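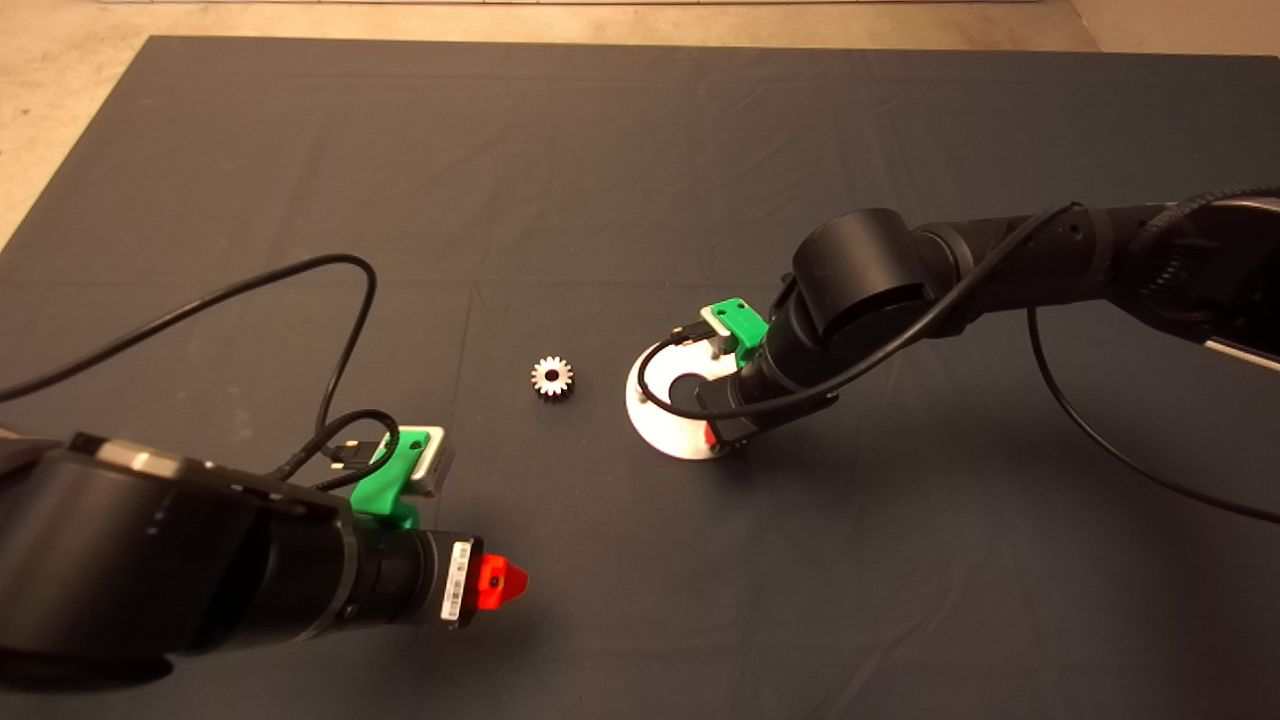

The Javier Workshop has begun assembly trials on Wosuvel, a two-arm robot built by its members over the past 18 months in the shared space on the second floor of the former Dimeo building. The trials started in February and concern a single task, the fitting of a small gearbox from loose parts. A metal spur gear is laid flat on a dark gray fabric mat, and the arms work over it from opposite sides, one of them at a round white disk. Each arm carries a small sensor module in a green 3D-printed bracket near the wrist, and the fingertips of the grippers are red. The brackets were drawn and printed by members in the workshop, and the files will be added to the shared folder once the cable clearance has been revised.

The project is led by Florante Catacutan, a member of the workshop since its opening. According to Mr. Catacutan, the present stage is intended to establish how reliably the arms can pick up a part and place it within the tolerance the gearbox requires.

"We have logged 561 attempts so far, and most of the early failures were at the pick," he said. "A gear that sits a little crooked is a different problem from one that lies flat. We are changing the approach angle before we change anything else."

Funding for the build came from a members' equipment grant of $800, supplemented by parts donated from earlier projects. The control software, named Rondden by the group, runs on a desktop computer already owned by the workshop. Work on the software is continuing – the current version requires an operator to confirm each step before the arms proceed.

Members wishing to observe a trial may do so on open evenings from 7 p.m. Attendance is limited to 10 persons per session, and visitors are asked to remain behind the marked line while the arms are powered. Names may be left at the front desk.

Search this site
Enter keyword
Go

Recent items
Laser cutter returns to service after lens replacement
Revised storage rules for member projects
Soldering course: places remaining
Minutes of the spring planning meeting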